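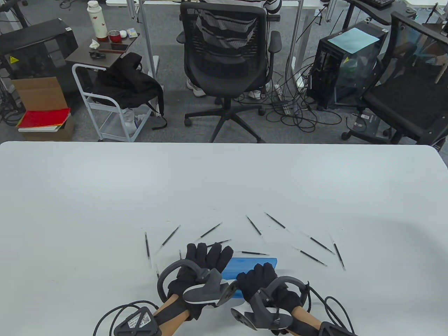 Kemevero – the ink and cardstock swatch list

Read me first, please! I know, I know, everyone skips these.

What you've got

Kemevero is my big list of ink pads stamped on cardstock. It started as a shoebox of little scraps with my terrible handwriting on the back, and then Ye-ji Seok talked me into typing it all up so the rest of our card group could use it. There are 3,966 rows now (!!!) and each row is one ink stamped on one paper. If you've ever bought a gorgeous teal pad and had it come out swamp green on cream cardstock, you'll get why I wanted this.

The files

swatches.csv – the main list, one row per stamped scrap
papers.csv – every paper I used, with weight and finish
inks.csv – the ink pads, by maker and color name
notes.txt – rambling, mostly me complaining about glitter paper

Open the csv files in any spreadsheet program. If the color names come in with funny characters, pick UTF-8 when it asks. That one got me for an entire evening.

The columns in swatches.csv

swatch_id: just a number, doesn't mean anything
ink_id and paper_id: match these up with the other two files
dry_minutes: how long until I could rub it with a fingertip and not smear it
color_seen: what I'd call the color once dry, in plain words (dusty rose, wet brick, old penny)
feathering: 0 to 3, where 0 is nice crisp edges and 3 is a fuzzy caterpillar
heat_set: yes or no
who: initials of the person who stamped it

A blank in dry_minutes means we didn't time it. Please don't read it as zero! Musyoka Masanja sorted by that column once and thought he'd found the fastest drying pigment ink in the world.

Who did the stamping

I did 1,847 of the rows myself, mostly at my kitchen counter after supper. Mi-kyung Bang did all of the vellum and the kraft, bless her, and the rest came from Ye-ji, Musyoka and Abhishek Uniyal. We all used the same leaf stamp from the Hillau set so the size of the inked area stays the same. Abhishek's leaf has a nick in the stem, which might show up if you're ever looking at the real scraps, but it makes no difference in the list.

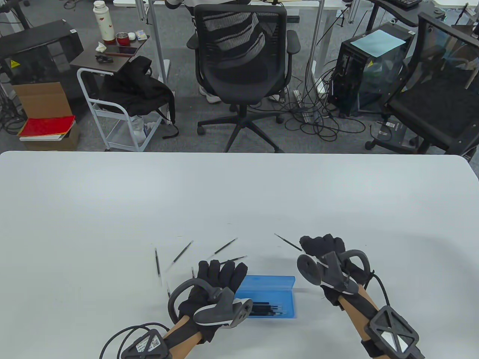 Now for the stuff that's wrong with it. The color names are our opinions, plain and simple. Mi-kyung calls things coral that I'd call salmon, and we went back and forth over it and finally left both. If you need a true match for, say, a wedding order, stamp your own test on your own paper. Drying times are all over the place too. My house is dry in the winter and sticky by May, and I didn't write down the humidity until pretty late in the game.

Most of the papers are 80 lb cardstock, so the thin stuff doesn't get much love. Watercolor paper is barely in there. Kyung-tae Ha has promised me a stack of his Pyo cold press offcuts and I'll add those when they show up.

Also, 1,072 rows are marked old_pad in the notes column. Those came from pads that had been re-inked at least once, and they run a bit darker. Filter them out if you're shopping for new pads.

Using it

Go right ahead! Share it at your craft night, print it, make a prettier version. I'd just ask that you keep our names on it and don't sell it. If you change something, put it in your own copy and call it something else so people don't get the two mixed up.

Fixes and additions

Send me your rows in the same column order, with your initials filled in. Leave swatch_id blank and I'll number them. I check them in batches, usually when I'm supposed to be making Haswood fair cards, so it can take me a while to answer.

Next up is embossing powder – clear first, then the golds.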